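Work with us > Open calls > Home Fragrance Testers

Wanted: people with noses (and opinions) for the Nalline home testing round 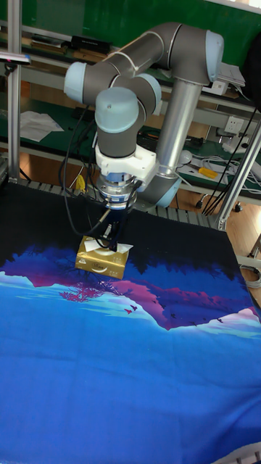

Gold tissue box, blue printed cloth.

Hi! I'm Siiri Vasiliauskas, I run the home testing at Nalline, and I'm looking for people who would like to live with a few room scents for a while and then tell me what they thought of them. If you have ever walked into a friend's hallway and thought "ooh, what is that," or walked into a hotel lobby and wanted to walk right back out again, please keep reading.

We're a small company. We make room scents: reed diffusers, little sachets for drawers, and a linen spray that my mother uses on everything including the car. We've done smell tests at our own office before, with paper strips and a row of jars, and people are very polite at those. Then they take the thing home, put it next to the cat's bed or over a radiator, and hate it by the weekend. So this time I'm skipping the jars and going straight to your homes.

What you'd be testing

There are 3 scents in this round. They have working names only, and please don't read much into them, I picked them in a hurry. Zurnitz is green and a bit sharp, like tomato leaves on your hands. Georgiev is the warm one, with black tea and something close to toast. Darodness I'm not going to describe because everyone who smells it tells me something different and I'd like to hear yours before you hear mine. You'll get all of them, one after another, and you won't be told which one has arrived until you've sent in your first notes. (Yes, I know the tomato leaf one is now pretty easy to guess. I wrote the ad before I thought of that.)

What I'd need from you

Put the diffuser in a room you use every day. A living room is great, a bedroom is fine, a bathroom is fine if it has a window. Leave it there for two weeks. On the first evening you fill in a short form, and at the end of the two weeks you fill in a longer one, and then we talk on the phone for twenty minutes or so. Between scents you get a week off with the windows open.

The long form asks things like: Did you notice it when you came home? Did anyone else in the house say anything? Did you move it? I'm very interested in whether you moved it. One tester last time carried hers from the kitchen to the landing to the guest room and finally out to the porch, and that told me more than her scores did.

I'd also love a couple of phone pictures of the room. They don't have to be pretty. I want to know if there are curtains and rugs, how high the ceiling is, what the shelf looks like. Fabric holds on to scent and tile doesn't, and it's hard for me to make sense of your notes without knowing which you've got.

Who I'm looking for

You need to be 18 or over and living somewhere you can get packages. Apartment, house, one room over a garage, all good. I have plenty of people signed up already who live alone and keep things very tidy, so I'd be extra happy to hear from big noisy households, people with dogs, people who fry a lot of onions, and anyone who has never bought a room scent in their life. Smokers are welcome too. If you burn a lot of candles or incense, you'd have to lay off them for the test weeks, so think about whether you can stand that.

Please don't sign up if you or anyone you live with has asthma, gets migraines from perfume, or is pregnant. The same goes if you keep birds. I've had to say no to some really lovely people over this and I'll have to do it again, sorry!

If you have a head cold when the package shows up, just tell me and we'll push your start back. It happens every single round.

What you get

Testers who finish all the scents and the phone calls get $120, paid by bank transfer or check, whichever you like. You also keep whatever is left in the bottles. If you have to stop partway, I'll pay you for the parts you did, and you don't have to give me a reason. Shipping is on us both ways, though the only thing you'd ever send back is a bottle that leaked.

How to sign up

Write to me at the Nalline office, care of Home Testing, or use the contact form on our site and put 2175 in the subject line. That's the number for this call and it gets your message into my folder instead of the one for wholesale orders. Tell me:

Your name and the town you live in
Who else lives with you, pets included
Which room you'd use
One smell you love and one you can't stand

Take your time over that last one, I read every answer and it's my favorite part of the job. You don't need fancy words. "My grandpa's toolbox" is a perfectly good answer. So is "wet school bus."

Sign-up closes at the end of March and I'll write to everybody, whether it's a yes or a no. If it's a no, it's most likely that I already have enough people with your kind of home, and I'll ask if I can keep your name for the next round. If you'd rather call, I'm on extension 1208, mornings are best, and after 3 p.m. you'll probably get my voicemail. Leave a number and I'll call you back.

Last updated: March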